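Itum Striped Flat Sheet
Item 3903 – Cronin Bedding

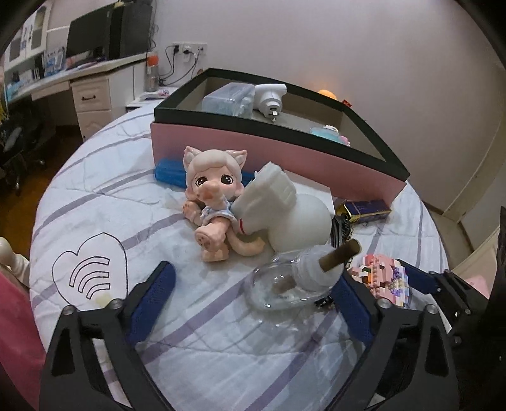

White with pale lavender and gray stripes.

The Itum flat sheet is a medium-weight cotton sheet for everyday use. The stripe is woven in, so it runs the same on both faces and the sheet can be turned over when one side starts to look tired. It comes out of the dryer with some creases. If you want a smooth finish, iron it while it is still damp.

The Itum has been in the Cronin range since June, when it took over from the Pavbridge stripe. The Pavbridge had a wider hem and a heavier cloth. Pillowcases from the older range will go with the new sheet, but the lavender is a shade lighter and you may notice it side by side.

Details
Material: 100% cotton
Weave: percale
Sizes: twin, full, queen, king
Hem: 2 inches at the top, narrow hem on the other three sides
Sold as: single sheet, pillowcases and fitted sheet sold separately

Care
Machine wash warm with similar colors. Tumble dry low. Do not bleach. Wash once before first use – the finish from the mill makes new cloth feel stiff. Expect a little shrinkage in the first two washes. The sizes are cut to allow for it.

Ordering
In-stock sizes ship from our Vevetcombe warehouse within two working days. King is made in smaller runs and can take up to 10. Hotels and rental owners who need a full carton (128 sheets, one size per carton) should ask for Ziad Najjar in trade sales, who can also quote for mixed orders of sheets and pillowcases.

Returns
Unwashed sheets in the original wrap can be sent back for a refund or a different size. We can't take back a sheet that has been washed, unless there is a fault in the weave or the stitching. In that case send us a photo of the fault with your order number.

Page updated 27 Nov 2018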